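Ninety-three point eight

I have been putting off writing this one up, partly because the number is good and I don't like it.

For the last while I've been working with Jummai Akande on the door-opening part of Utum, the planner we maintain at Varkimbridge. The task is dull to describe. A two-armed mobile robot starts in one room of a simulated flat and has to end up in the next room, and there is a door involved. The rooms are put together by a generator we call Betgate, which picks wall and floor materials, hangs the doors and scatters furniture. We ran 1000 episodes of the new build overnight and 938 of them came back as success.

Jummai posted the number in the channel and people put little party faces under it. I went and read the success check.

It's four lines long. It asks whether the base of the robot has crossed the threshold before the clock runs out, and whether the hinge angle got past a set value at any point. It doesn't ask what else the robot touched. It doesn't ask whether the base is still level. You could throw the robot through the doorway sideways and the check would be perfectly happy, as long as the door had swung open first.

So I wrote a dumb little script that goes back over the logs and pulls any episode where the body roll went past a limit. I set the limit generously. It gave me 44 runs, every one of them marked as success. Then I rendered a still from the head view in each and sat there with a coffee clicking through them.
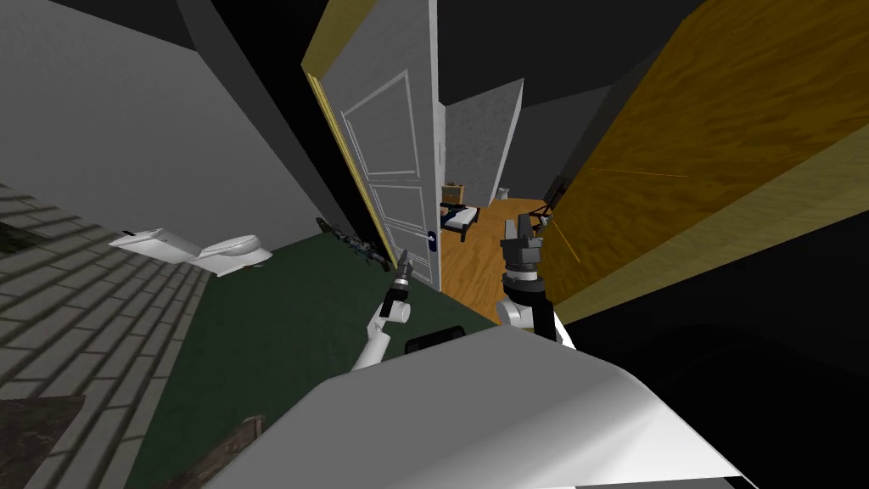 One of the 44. Door open, horizon somewhere else entirely.

I want to be fair about what a still can tell you, because I've been burned by this before. A tilted view on its own could mean the base is tipping. It could also mean the camera transform is wrong and the robot is standing there quite calmly. Utum had exactly that bug last winter, when somebody swapped two axes in the neck chain and we spent days tuning a balance controller that had nothing wrong with it. A toilet lying over on its side in the view is funny, but it doesn't settle the question.

What I did was compare three things for each run: the roll the simulator reports for the base, the roll Utum believes it has, and the roll you'd get by fitting the floor plane in the depth image. If the transform is broken, the simulator says level and the image disagrees. If the robot is really going over, the simulator and the image agree and our estimate is the odd one out.

In 38 of them the simulator and the image agreed. The planner's own estimate stayed close to level the whole time. The other 6 are a mess of their own, with the floor fit grabbing onto a wall, and I've set those aside.

The cause is boring too, once you find it. Utum plans the arms and the base together, but the base is treated as something that slides on a flat plane. Roll and pitch are pinned at zero in the planning state. If the arms push hard on something that doesn't give, the physics has no such rule and the body goes wherever the contact forces send it. The planner then carries on producing neat, confident arm paths for a robot that is upright, which the robot in the simulator is not.

Refilwe Khumalo pointed out, reasonably, that this is what the contact monitor is for. It is. The contact monitor was switched off in the evaluation config because it made the runs slower. There's a comment next to the flag that says "turn back on later", and I have a bad feeling the comment is mine.

There's a second thing in these pictures that bothers me more, and I don't have a fix for it. Betgate will happily put a toilet at the edge of a carpet beside a stretch of brick. I know the argument for it: random layouts stop the policy memorising homes, and a system that copes with nonsense should cope with a real bathroom. I've heard this argument for years and I've yet to see anybody measure it. Real clutter has habits. Shoes end up behind doors. Nonsense clutter ends up anywhere, and I suspect we're teaching the perception side to deal with a world where the area behind a door is no more likely to be blocked than the middle of the floor.

Jummai disagrees with me on this — she thinks I want a prettier simulator and have gone looking for a reason. Could be.

Anyway, changes so far. The success check now fails any run where base roll or pitch passes the limit, and the contact monitor is on by default, slow or not. I've also made the estimator read the simulated IMU, which it should have been doing from the start. The Ntuli branch has all three if you want to pull it. The old results stay in the repo with a note beside them.

I haven't rerun the full set yet. The machine is booked until January, and I'm not going to quote a number from a short batch.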